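Subject: Re: [papercraft] Big sheets that won't stay folded

On the list in April, a member wrote:
> I bought a pack of the pale yellow sheets from Marquez for gift
> wrap and pockets, and they keep curling back on me. I crease,
> I let go, and up comes the flap. Is it me or the paper? Also,
> what do you all work on? My table is dark and I can't see my
> edges at all.

I don't think it's you! I went through a whole pack of 51 sheets last winter making seed envelopes for the garden swap, and the first dozen sprang open the second I looked away. What finally helped was slowing down. I bring the top edge over and let it roll as loosely as it wants to, and I don't press anything until both corners are where I need them. If you flatten the middle first, the corner wanders off and you end up with a crooked fold you can't really undo (ask me how I know).

As for the table, I'm a big fan of a white cover with a little black line drawing on it. Mine has plants all over it, and a pale sheet shows up nicely against the lines. I got it from the Tondel outlet for next to nothing — they had a whole bin of them by the door.

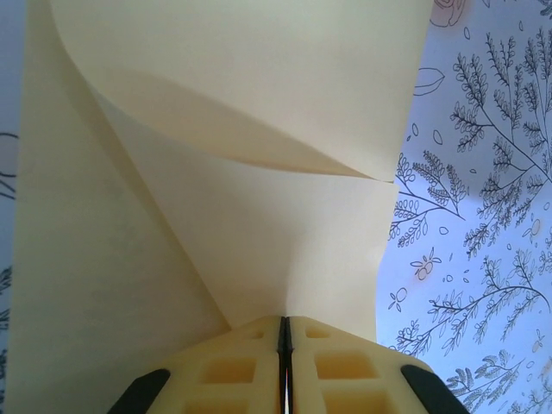 Yellow sheet on the plant print, top flap still curled over.

Once the corners are set, I run the back of a spoon along the fold, middle to one side, then middle to the other. Two passes is plenty. Then the whole thing goes under a heavy cookbook overnight. Mine has 600 pages and it's never been used for cooking.

If it still fights you, try turning the sheet a quarter turn and folding the other way. Paper has a grain and some packs are cut against the way you'd want. The Vadent sheets I had before were terrible for that, and I gave the rest to my niece for drawing.

Let us know how the pockets come out, and what size you settled on. I'm still looking for a good one for bean seeds.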